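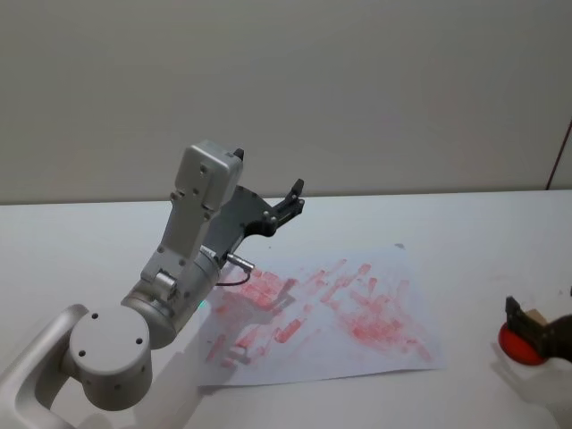

White tabletop, off-white wall, grey arm.

Nyberg Community Housing – April update for tenants and neighbours. The colour scheme for shared rooms at Kotside has been settled. 1/6

Walls in the laundry, meeting room and ground-floor corridor will be painted off-white. Tenants returned 137 survey forms, and off-white was the preferred choice on most of them. Our thanks to everyone who replied. 2/6

Painting begins on Wednesday at 8 am, starting with the corridor. Please keep prams, bikes and shoe racks inside your unit until the tape comes down. Wet paint signs will be in English only at first – translated copies are being printed. 3/6

The meeting room is closed to bookings while work is under way. Groups with a standing booking have been offered the hall at Meltari, which seats 40. The kitchen there has no oven. 4/6

Paint for all common areas is low-odour. Tenants with asthma or other breathing conditions may ask the Kotside office for the daily work plan, or for a neighbouring entrance to be kept open. 5/6

Doors and skirting boards are not part of this stage. The colour for the Hirkari stairwell remains under discussion and survey forms are still being accepted at the front counter. Rubbish collection is unchanged. 6/6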